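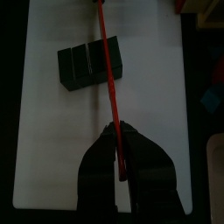 FOR IMMEDIATE RELEASE

Hokville Puzzle Library opens its doors in February, and you're all invited

HOKVILLE — Hi, I'm Imke Weidemann, and I'm very happy to finally get to write this one. After two winters of borrowing back rooms, church basements and (for one long, chilly month) my own garage, the Hokville Puzzle Library is moving into a permanent home on Tolley Street. We open on the first Sunday in February at 10 a.m., and we'd love to see you there.

If you haven't heard of us, we lend puzzles the same way the regular library lends books. You come in, you pick something off the shelf, you take it home and drive your family nuts with it for three weeks, and then you bring it back. We have jigsaws, sliding puzzles, packing puzzles, burr puzzles, wire puzzles, dexterity mazes, and a whole wall of logic books with the answers kept behind the desk. As of this morning the catalog stands at 1,363 items, and yes, every one of them has been checked for missing pieces. I did a lot of that checking myself, mostly in front of the TV, and I can tell you that a 2,000-piece jigsaw of a cloudy sky is a rough way to spend a week.

How we got here

The whole thing started with a closet. My aunt collected mechanical puzzles for most of her life, and when she moved to a smaller place she asked if I wanted them. I said sure, thinking it would be a box or two. It was a moving van! I kept the ones I loved and started handing out the rest to neighbors, and the neighbors kept bringing them back and asking what else I had. One of those neighbors was Emiliano Sarmiento, who used to run the front desk at a hardware store and knows how to keep track of a lot of small parts. He made me a card file on a Saturday afternoon and we've been in business ever since, if you can call it a business when nobody gets paid.

Emiliano is now our lending manager. He's also the reason every puzzle goes out in a drawstring bag with a parts list sewn into the lining. I thought that was overkill at first. Then a bag came home with a chess knight and two dice in it and I changed my mind.

What's in the new space

The Tolley Street storefront used to be a shoe repair shop, and we've kept the long counter and the big front window. The lending shelves run along the left wall as you come in, sorted by type and then by difficulty. Difficulty is marked with colored tape: green for easygoing, yellow for a rainy weekend, red for people who like to suffer a little. We argued about the tape for ages. A puzzle that one person cracks over a cup of coffee can sit on another person's nightstand until spring, so please take the colors as a suggestion.

Past the shelves there's a solving room with big tables, good lamps, and chairs that don't wobble. You don't need a library card to sit down in there. Just walk in and play. There will always be at least one community jigsaw going, and anybody can add a piece. The first one up is a harbor scene by Falcão, a small puzzle maker whose work I've been in love with for years. The pieces are cut so oddly that the edges don't look like edges. I'm sorry in advance.

At the very back is the workshop, and that's where Joar Nyberg will be holding court. Joar makes wooden puzzles by hand and has been fixing ours out of the kindness of his heart since the garage days. He's got a proper bench now, plus a window that opens, and he's promised to teach a beginners' class on making your own six-piece burr.

"People think you need to be some kind of genius to design a puzzle," Joar told me when I asked him for a quote. "You need to be patient and you need to waste a lot of scrap wood. I'm very good at the second part."

Something for the kids (and for anyone who gets stuck)

We're starting a Sunday morning hour for kids called First Moves. Sekar Osman is running it. Sekar taught fourth grade for years and has a real gift for not giving the answer away, which I can't do to save my life. I see a kid reach for the wrong piece and my hand just goes. First Moves is free, no sign-up needed, and grown-ups are welcome to stay as long as they let the kids do the solving.

For adults there's the Stuck Club. You bring the thing that's beaten you, you put it on the table, and everybody groans together. Sometimes someone across the table spots it in ten seconds. Sometimes it goes around the whole room and comes back to you just as unsolved as when it left. Bring a snack to share. The Stuck Club meets in the evening, starting at 7, and we lock up whenever the last person gives in.

A very exciting loan

I've been sitting on this bit of news and it's been killing me. For our opening season we'll be showing part of the Diveck collection, a private set of sliding block puzzles that hasn't been out in public before. It belongs to Daichi Nomura, who grew up a few streets over from the shop and carried his first sliding puzzle to school in his coat pocket until the corners wore off. Daichi has been very generous, and he only set one rule: people have to be allowed to touch them.

"They're no good in a case," he said. "I'd much sooner have one come back scratched than have it sit there looking nice."

So they'll be out on the tables. Wash your hands, be gentle, and when you've finished, please scramble the puzzle for the next person. Daichi will be here on opening day and he's happy to talk sliding blocks with anyone who asks. Plan on a long talk.

How to join

A library card costs nothing if you live in Hokville. Bring something with your address on it and we'll set you up at the counter. If you live out of town, you can still get a card, we just ask that you return things in person, as the mail has not been kind to us in the past. You can have 3 puzzles out at a time. Loans run three weeks and you can renew once, unless somebody's waiting.

We don't charge late fees. If you lose a piece, tell us! Truly, that's all we ask. Joar can make a new one for most of the wooden puzzles, and we have a drawer of orphan jigsaw pieces that has saved the day more than once. The only thing that makes Emiliano grumpy is a bag that comes back short with no note in it.

We're also glad to take donations of puzzles in decent shape. Please give them a count before you drop them off, or stick a note on the box if you aren't sure it's complete. Jigsaws with a piece or two gone are still welcome, and they go on a shelf by the door where you can take them home for keeps. What we can't take right now are electronic games, board games, or any more of that one lighthouse jigsaw. We have plenty of lighthouses.

Opening day

Doors open at 10 a.m. First Moves runs right away in the solving room, so expect some noise. Joar will have the workshop open all morning for anybody who wants to look around, and Emiliano will be at the counter making cards. There will be coffee and my mother's almond cake until it runs out. We'll put the first piece of the Falcão harbor on the table at noon, and whoever's youngest in the room gets to do the honors. We'll close at 4.

There's street parking on both sides of Tolley, and the front door has no step, so strollers and wheelchairs can roll right in. The restroom is down the hall past the workshop.

After opening day, our regular hours will be posted in the window and on the bulletin board at the post office. We're still working out who can cover which afternoons, so if you've got a couple of free hours and you like handing people puzzles, come find me.

Press and photo visits

Reporters and photographers are welcome on opening day or any time the week before, while we're finishing the shelves. Daichi, Joar and Sekar are all up for interviews. Ask for me at the counter, or leave a note in the mail slot at the Tolley Street shop and I'll call you back the same evening.

About the Hokville Puzzle Library

The Hokville Puzzle Library lends mechanical puzzles, jigsaws and puzzle books free of charge to residents of Hokville and nearby towns. It is run by its members and paid for by donations and an annual puzzle swap.

Contact: Imke Weidemann, Hokville Puzzle Library, Tolley Street, Hokville

###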